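Looking after black bowls and dishes

Black dishware shows every water spot, so it pays to dry it by hand. Rinse with warm water, wipe with a soft cloth and leave it out for a while before stacking. Hard water leaves a gray film. Two tablespoons of white vinegar in 400 ml of warm water takes most of it off – wipe it on, wait a few minutes and rinse well.

Skip scouring pads and gritty powders. They leave dull patches that never come out.

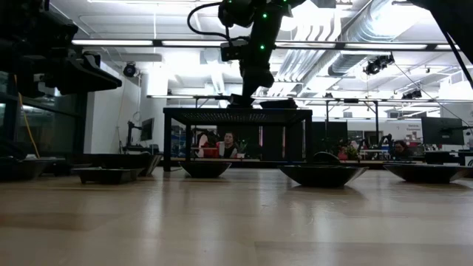 Sort by shape before you put anything away. Wide, shallow bowls with flared rims take up the most room and chip first at the edge, so give them the bottom of the cupboard. Small bowls can go inside larger ones with a paper towel between them. Keep rectangular dishes in their own pile.

A metal stand with a perforated top adds a second level on a shelf or a table. Air gets through the holes, and you can still reach the bowls in front of it. Check that the feet sit flat. If they scratch a wooden top, stick felt pads under them and replace the pads every May or so.

Wipe the wood down as well. Grit under a bowl marks both the bowl and the table. Small scuffs on a light tabletop can be rubbed with a little mineral oil, along the grain.

Last updated 14th October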